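Two Pairs, Red

The sofa was delivered on a Saturday, in sections. It was a Waselis sectional in pale gray with mustard-yellow back cushions, and the receipt said it was rated for 300 pounds per seat. I kept the receipt in the drawer with the boiler manual. My brother, who paid half, kept nothing, and this was the source of a small dispute when he moved out in October and wanted to know what his half was worth.

I tested fabric for a living. For eleven years I worked at Kernex, in the room with the abrasion machines, where a disk of upholstery is rubbed with a disk of wool until two yarns break. The number of rubs is written down. The gray cloth on our sofa would have gone a long way before breaking. I told my brother so, and he said that he was not planning to rub it.

He left a good deal behind. Most of it went into boxes the first week. The shorts did not, because they were in the wash when he left, and after that they were on the drying rack, and after that they were on the sofa. There were 2 pairs, both from Brirnidia, the team he had played for until his knee was operated on. They were red, with white side stripes, and a white waistband. One pair was his. The other was mine, from the single season I played, in which I was on the field for 700 minutes, a figure he had worked out and I had not asked for.

They were the same size. They had been bought on the same order. The printed care labels had washed out to blank white tape, so there was no initial or number left to go by, and he wanted his back.

I answered that I would need a method.

The seat of the sofa was the best surface in the apartment for this kind of work. The table had a glass top, and knit polyester slides on glass. On the gray weave it stays where it is put. The lamp was moved to the window side. The pairs were laid out with a gap between them, and it was agreed by message that whichever was on the left would be called A and whichever was on the right would be called B, and that they would keep those names whichever way they were moved.

B was folded first, into a rectangle, so that the thickness of the stack could be measured against A's later. A had not been done yet. At that point I sent him a message asking how he used to fold his, in case there was an old crease that matched.
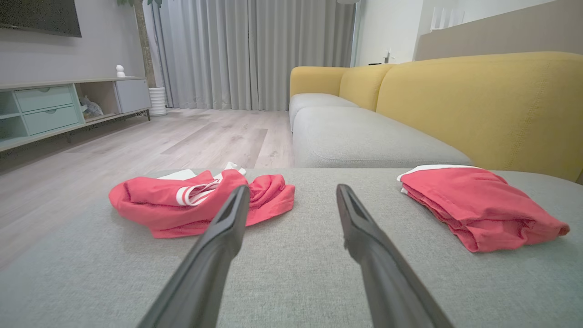 In half down the middle, legs together, then up from the bottom twice, the reply said, and anyone who folds shorts in thirds has too much time. It went on to say that a crease would prove nothing, that everything had been through the machine at the same temperature for years, and that the only real difference would be in the elastic, because he had worn his every week and I had worn mine for one season and then to paint the hallway.

He was right about the elastic. I should have started there. An elastic waistband loses some of its recovery each time it is stretched and released, and more if it goes through a hot dryer. At Kernex we ran narrow elastics on a cycling rig, and I still remember one sample that reached 3,387 cycles over a long weekend because the person who should have switched it off had gone to the lake. It came off the rig the length of a belt. It never went back.

The paint was a separate matter. The hallway had been painted white, and the waistbands were white, so any drop on the waistband would be hard to find. I went over both pairs with a hand lens, inside and out, from the hem upward. There was no paint on the red of either one. I reported this. He replied that I had always been a careful painter, and I could not tell from the wording if it was meant as praise.

So the procedure was changed. B was unfolded again. I was sorry about that, as it had been a good fold, with the layers even along the front edge, and I had not yet taken its thickness.

The revised method was as follows. Lay the pair flat on the seat with the waistband toward the front. Find the two ends of the band, where the side stripes meet it. Take hold at both ends and draw the band out until the gathers are gone and the edge is one straight line. Do not go past that point. Read the width against the tape. Let go, wait for the length of a slow breath, and read it again. The second reading matters more than the first. New elastic comes back to where it started, and old elastic stops short.

Some practical notes, for whoever has to do it after me. The body of the shorts should be spread before the band is touched, or the weight of the cloth pulls on one side and the line comes out crooked. Wrinkles in the panel do not matter. A leg opening may flare out to one side, and it can be left there. The pair that is waiting its turn can lie in a heap, as it is not being measured, and a heap does the fabric no harm over the course of an afternoon.

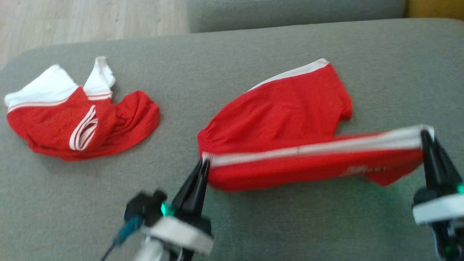
The line should be nearly level when the gathers are out. If one side rides higher, the width will read long. I repeated each pull until I had two readings that agreed, and wrote them in the back of an old Kernex notebook under the headings A and B, with the date left off because I did not want to know later how I had spent it.

B stopped short. The gap was small, less than the width of a pencil, but it was there on every pull. A came back to its starting width each time.

By my own method, then, B was the pair that had been worn every week, and A was the pair that had been worn for a season. B was his.

I put the tape away. I did not send the result right away. The window had gone dark by then, and in lamplight the yellow of the back cushions turned the color of the floor. I sat at the far end of the sofa, at the seat he used to have. The cushion there had a softer center than the others. I had not measured that and I had no intention of doing so, as there was no baseline figure from the day of delivery to compare it with.

A few things should be said about the reliability of the test. I had no control sample. I had no record of how often either pair had gone through the dryer. And there was a summer, the one after my season, when he had lost his and had played in mine, for a number of weeks neither of us had written down. He returned a pair to me in September. I had no way of establishing which pair he returned.

I set this out in a message, in full, with the readings. I added that B was his to within the limits of the method.

He took an hour to answer. He asked if I remembered the match at Polat, the one in the sleet, when the bus would not start and we sat in it with our coats over our legs until the tow truck came. I said I did. He asked whose coat it was. I said I thought we had one each. He said no, there had been one coat.

I looked for some way to check this and there was none.

Then he wrote that his half of the sofa could stay where it was, that he had no room for it, and that he would come by for the shorts when his knee allowed stairs. He did not say which pair. He asked me to fold them properly.

The next morning both pairs were spread on the gray seat again. Each was folded in half down the middle, legs together. I stood over them for a while with the notebook open to the page with A and B on it. Then each was folded up from the bottom, twice, and one was laid on top of the other, and I put them in the drawer with the receipt and the boiler manual, without marking them.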